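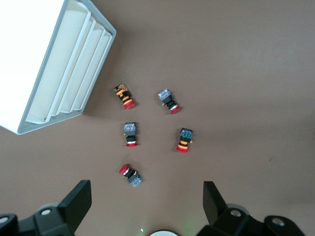
4. Who gets to stop the line?

When I started asking people at the Merkent bakery about stopping work, I thought I'd be asking about machines. I had a neat little list of questions about belts and mixers and slicers, and I got through maybe two of them before the first interview wandered off somewhere much better. What people wanted to talk about was permission. Who can say "hold on" in the middle of a shift, how loudly, and what happens to them at the next break if it was a false alarm.

So this section is mostly about permission. I'll come back to the survey numbers, but I want to get the interviews in first, as they changed how I read everything else (including, I'm a bit embarrassed to say, my own pilot results from Flimside).

4.1 What people say they would do

The survey went to all three sites, Flimside, Dasivbridge and Merkent, and 261 people sent it back. Nearly everyone agreed with the statement "Anyone on my shift may stop the work if something looks wrong." That's a lovely result and I don't believe much of it. Agreeing with that sentence costs nothing. Every one of these people has sat through the same first-day talk and knows what the right answer is supposed to be.

The follow-up question was more useful. I asked people to think of the last time something had looked wrong to them and to write down what they did next. Here the answers spread out beautifully! Some stopped the work themselves. Many more told the person next to them, or went to find the shift lead, or waited to see if it sorted itself out. Out of the whole sample, 19 people wrote that they had looked around to see whether anybody else looked worried. I didn't offer that as an option, by the way. They wrote it in the margin or in the box marked "other," and I've grown very fond of those 19 forms.

Teodor Śliwiński, who did the second coding of the open answers, wanted to fold them into the "waited" group. I kept them apart. Waiting is something you do alone, and looking around is a question you're asking the room, even if you never open your mouth. We argued about this over a good many emails and he still thinks I'm splitting hairs, so the merged version of the table is in the appendix for anyone who sides with him.

4.2 The price of a false alarm

Workers at Dasivbridge had a word for a stop that turned out to be unnecessary. They called it "a birthday," because everybody stands around and looks at you. I heard it from new hires and from people close to retirement, and always with a laugh. It wasn't a mean joke, as far as I could tell. But a person who has had one birthday this month will think hard before having another, and several people told me so in almost those words.

The official price of a false alarm was zero at all three sites. The written rules say so, and the managers I spoke to clearly meant it. The unofficial price is paid in small change - a raised eyebrow, a nickname that lasts until Friday, a batch of 500 rolls that has to be thrown out while you're standing there holding the tray. (A double batch is 1000, and people remembered exactly which kind they'd spoiled, even years on.) None of that shows up in an incident log, and I'd never have found it with the survey alone.

4.3 Hardware is the easy part

It would be easy to treat all this as an equipment question, and a fair amount of the older writing does. Emergency stop switches are ordinary parts. The five push-button ones in Figure 4, next to a white plastic tray, don't take up much of a tabletop, and you can put one wherever a hand might need it. What you can't bolt to a wall is the feeling that pressing it is a normal thing for a person like you to do.

I asked people where their nearest stop button was, and they told me right away, usually while pointing. Then I asked who had last used it for real. That took much longer, and the name that came up was nearly always someone senior. At Merkent two bakers gave me the same name for a stop that both of them had seen, and both added that she'd been there "forever," as though that explained it. To them I think it did.

4.4 The Brzozowska rule

One thing did seem to help. At Flimside the evening shift has an informal habit they call the Brzozowska rule, after a baker who had left before my study began. Whoever stops the work gets to sit down first at the next break, and whoever is sitting there already has to move. It applies whether or not the stop was needed. People told me about it with real pride, and the newer ones brought it up before I'd asked.

I can't show that the rule causes anything. The evening shift is small, its members chose each other to some degree, and they may well have been bolder people to begin with. Still, "looked around" answers were rare in that group, and "stopped it myself" answers came from new and experienced workers alike. I went back in June to ask whether the day shift had picked up the habit. It hadn't, and the day lead told me they don't all break at the same time, so there's no first chair to give anybody. I hadn't thought to ask about break schedules in the survey, and I'd put that question near the top of the next one.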